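Ondell Opens Kitchen Table Collection to Outside Research Groups

Reading time: 3 minutes

Last updated: November 2019

Ondell today announced that it will share the first part of its tabletop collection, a set of recorded two-arm demonstrations meant to teach a learning system what most six-year-olds can already do with a fork. The release covers 38 tasks, each recorded 100 times, and is open on request to universities and small labs.

The tasks are modest by design. Move the spoon from the bowl to the plate. Turn the plate a quarter turn. Pick up the fork by its handle, put it down again, and do so without sending it to the floor. An operator guides the two arms through each one while the cameras and joint sensors record, and the result is stored as one example. Then the table is reset and the operator starts over, with the fork an inch or two to the left.

"People come to visit and ask when the robot is going to cook something," said Reijo Rautiainen, who heads data collection at Ondell. "I tell them we're very excited about the fork."

The collection was recorded at Ondell's Pesonen Street site on small tables with plain green backdrops, which make it easier to swap in other backgrounds later. Plates, bowls, jars and flatware were bought at ordinary stores. An early plan to use custom training objects was dropped when the team found that the custom fork cost more than the table.
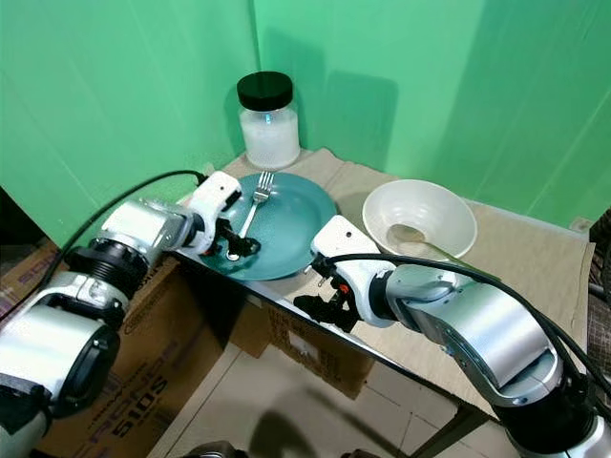
Both arms at work over a table setting of plate, fork, bowl and spoon. Photo: Ondell.

Each example comes with the camera views, the position of both arms over time, and a one-line description of the task in plain English. The descriptions took longer to settle than anyone had budgeted for. The first round contained four different names for the same bowl, and one operator had labeled a whole afternoon of work "stuff with spoon." Those examples have been relabeled and are included.

Failed attempts are included too, in a separate folder. There are 209 of them, sorted by what went wrong. Dropped flatware leads by a comfortable margin, followed by arms that reached politely for the same object and then waited for each other. Ondell believes these recordings will be useful to groups studying how a system can notice a mistake and recover from it. Several of the operators would have preferred that the folder stay private.

Usen, a software company that builds tools for checking and sorting recordings, reviewed the collection before release and flagged 230 examples in which the task description did not match what the arms were doing. All were corrected by hand. Prestau, which supplies the operator controls, will offer its setup files alongside the data so that other groups can record examples in the same format.

A second part is planned, with cups, lids and folded cloth. No release date has been set. The cloth, Rautiainen said, is "going about as well as cloth goes."

Groups that would like access should write to Ondell's data office with a short note on the intended use. There is no fee. Recipients are asked to report any labeling errors they find, and to be kind about it.

About Ondell

Ondell develops two-arm robots and the learning software that runs them, for use in kitchens, care homes and other places where things are rarely left where they were yesterday.

Contact: Ondell Press Office | © Ondell. All rights reserved. | Back to top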